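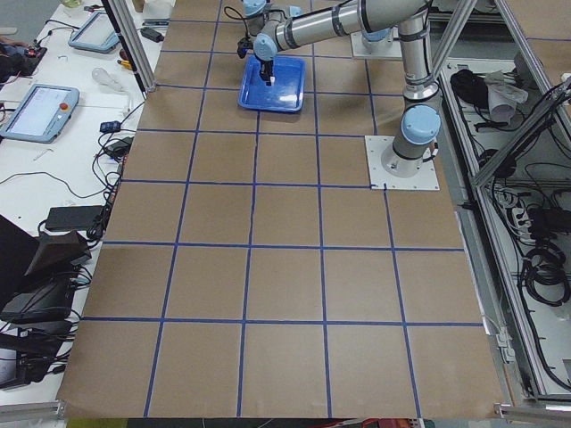 Communiqué de presse - Février
Par le service communication d'Elora

Elora lance « La ville à petits pas », un jeu de plateau coopératif grandeur table, conçu pour les médiathèques, les écoles et les centres de loisirs. Les joueurs y bâtissent ensemble un quartier entier, rue après rue, avec ses places, ses commerces et ses jardins, et tout commence par un sol à tracer soi-même. Un grand papier kraft étendu sur la table, des bandes d'adhésif bleu qui se croisent pour former des cases à peu près carrées, et le plan de la ville est posé ! Les lignes ondulent un peu par endroits, le papier garde ses plis, et c'est très bien ainsi : chaque groupe part d'un terrain qui lui appartient.

Le jeu est né à Porance, où Elora anime depuis plusieurs années des ateliers consacrés à l'urbanisme et au cadre de vie. Son auteur, Trygve Berge, voulait un plateau que l'on puisse agrandir en cours de partie, lorsque le quartier déborde ou qu'un nouveau joueur se joint à la table. « J'ai dessiné des plateaux pendant des mois, et je les trouvais toujours trop petits, raconte-t-il. Le jour où nous avons déroulé du papier, les enfants se sont mis à discuter du tracé des rues avant même que j'aie expliqué les règles. J'étais ravi - la partie avait déjà commencé. »

Une partie réunit de 3 à 11 participants, à partir de sept ans, et se joue en une heure environ. À chaque tour, le groupe tire une carte « Besoin » (une école, une boulangerie, un arrêt de bus, un coin d'ombre) et doit s'accorder sur l'emplacement de la construction. Les cartes « Imprévu » viennent ensuite bousculer les plans : une crue, un marché de Noël, une troupe de cirque qui cherche où s'installer. Les quartiers terminés sont baptisés par leurs habitants, et certains noms valent vraiment le détour !

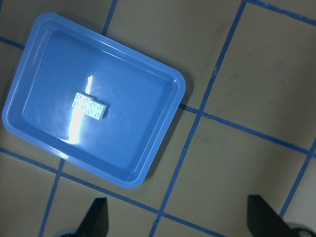

Pour construire, chacun puise dans une réserve commune, que l'on peut compléter avec ce que l'on a sous la main : briques à assembler, cubes, bouchons, chutes de carton. Le livret propose des équivalences simples et laisse aux animateurs toute liberté d'en inventer d'autres. Une variante plus calme, pensée pour deux classes qui se relaient sur le même plan, permet de faire grandir une ville pendant tout un trimestre.

Les illustrations des cartes ont été confiées au studio Kinoshita, qui leur a donné des couleurs franches et une foule de petits personnages à retrouver d'une carte à l'autre. L'impression et la mise en boîte sont assurées par Ollar. Le premier tirage compte 3 590 exemplaires, dont 2 355 sont déjà réservés par des bibliothèques et des établissements scolaires. Toute l'équipe en est très heureuse et remercie chaleureusement les groupes qui ont essayé les premières versions, parfois deux fois dans le même après-midi.

Une séance de découverte ouverte à tous se tiendra à la médiathèque de Porance, à partir de 14 h 30. Trygve Berge sera présent pour lancer les parties, répondre aux questions et présenter les cartes « Imprévu » qui n'ont pas trouvé place dans la boîte. L'entrée est libre, sans inscription. Les enseignants et les bibliothécaires peuvent demander un livret de préparation auprès d'Elora.

Rechercher dans les communiqués
Mot-clé OK

À lire également
Les ateliers d'Elora reprennent à Porance
Kinoshita dévoile les coulisses des cartes « Besoin »
Jouer en classe : le livret de préparation est disponible
Rencontre avec Trygve Berge, auteur de jeux coopératifs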